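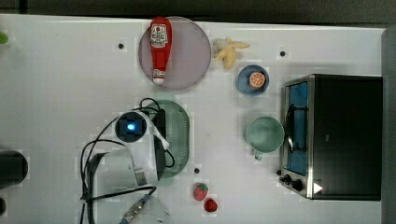
Print this page | E-mail this page
Search the guide Go

Section 2. Planning and Budget Before You Order

This section is for the person who will prepare the purchase of the Sedier tabletop arm. Please read it to the end before you send the order form to Flallska. The installation is described in Section 3.

2.1 Measure the table

1. Choose the table where the arm will stay. A plain top in one light color is preferred.
2. Measure the height of the table. It must be 67 cm or more, otherwise the base clamp will not close.
3. Leave a free strip of 11 cm behind the base for the cables.
4. If you will place an appliance on the table, such as a toaster oven, measure it with the door open. The arm must be able to pass the open door.

CAUTION: Do not count the reach of the arm from the data sheet only. The cables take a part of it. Subtract one hand width on each side.

2.2 Make the list of objects

1. Write down every object that the arm must handle in the first month. For kitchen work we recommend to begin with a plate, a mug, a small dish, a bottle, a basket or colander, and toy food.
2. Put toy food on the list before real food. It keeps its shape, and you pay for it one time.
3. Mark the objects which are shiny, and the objects with many small holes. They are more difficult for the wrist camera, and you should plan extra test hours for them.

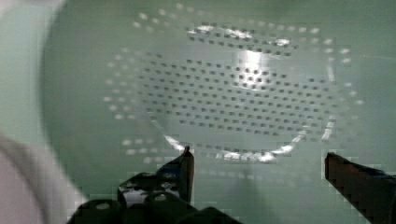 4. For each marked object, check if the lamps of the room can be moved or dimmed. If they can not, add a diffuser to the order (part list, page 2).

NOTE: Buy two pieces of each plastic object, from the same shop and in the same color. Shops change the color often, and later you will not find it again.

2.3 Prepare the budget

1. Enter the price of the arm, with gripper and wrist camera.
2. Enter the spare finger set and one spare camera cable. These are not included in the Vik service plan.
3. Enter the objects from your list in 2.2.
4. Enter the yearly service. The first service is due after 2000 working hours, or in May, whichever comes first.
5. Keep a reserve for small things like cable ties, clamps and tape.

CAUTION: Freight from the Stodbridge warehouse is invoiced separately. Ask for the amount in writing before the budget is approved.

Questions about the order form are answered by Märta Berge at the Flallska sales desk.

0 comments | 2 shares
Print this page | E-mail this page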